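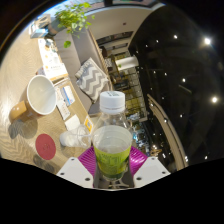 Clear bottle, white screw cap, green label.

186 shares | 2 comments

I keep every screw-top bottle that comes into this house, and my favorite use for them is under the kitchen sink. I mix one part white vinegar to one part water, screw the cap on tight and write what's inside on a strip of masking tape (do the tape first, it won't stick to a damp bottle!). That's my go-to for faucets and the shower door. Keep it off marble, and never let it near bleach.

My neighbor Chutima pokes holes in a spare cap with a hot darning needle and waters her seedlings with it. I tried it in November and drowned a basil plant, so go easy on the squeeze. Smaller holes next time!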